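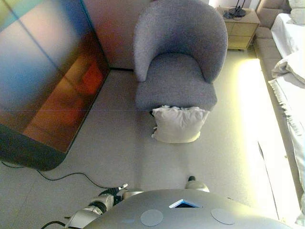
El reflejo en las pantallas

Llevo años escribiendo entradas para esta enciclopedia casera y siempre acabo volviendo al mismo asunto: el reflejo. Se llama así al cambio de dirección de la luz cuando llega a una superficie y vuelve al medio del que venía. Hasta ahí, lo del colegio. Lo que a mí me gusta es lo que pasa después, en el salón de casa, cuando uno quiere ver una película y ve la lámpara.

Tipos

El especular es el del espejo: la luz sale con el mismo ángulo con que entró. El difuso es el de una pared pintada, que reparte la luz por todas partes (y menos mal, porque si no apenas veríamos las paredes). Las pantallas brillantes tiran al primero y las mates se acercan al segundo - aunque casi todas mezclan un poco de cada uno.

El color

Un panel apagado y brillante recoge los tonos de lo que tenga enfrente: azules si le llega el cielo de una ventana, naranjas si hay una bombilla cálida o una cortina roja. Yo tuve un Lultine de 38 pulgadas que por las tardes parecía una acuarela, ¡y me daba pena encenderlo!

Tratamientos

Hay dos familias. El antibrillo es una textura finísima que dispersa la luz y, a cambio, resta algo de nitidez. El antirreflejo son capas transparentes muy delgadas que hacen que las ondas reflejadas se anulen entre sí en parte. Mi Pluvow actual lleva 3 capas, según el folleto, y noto la diferencia sobre todo en febrero, con el sol bajo.

En casa

Antes de gastar dinero, pruebo a girar el aparato unos 5 grados o a mover la lámpara. Suele bastar. Y para limpiar, paño seco de microfibra y nada de amoníaco, que estropea los recubrimientos.

Véase también: Brillo, Contraste, Polarización

Última revisión: domingo, 9 de enero de 2011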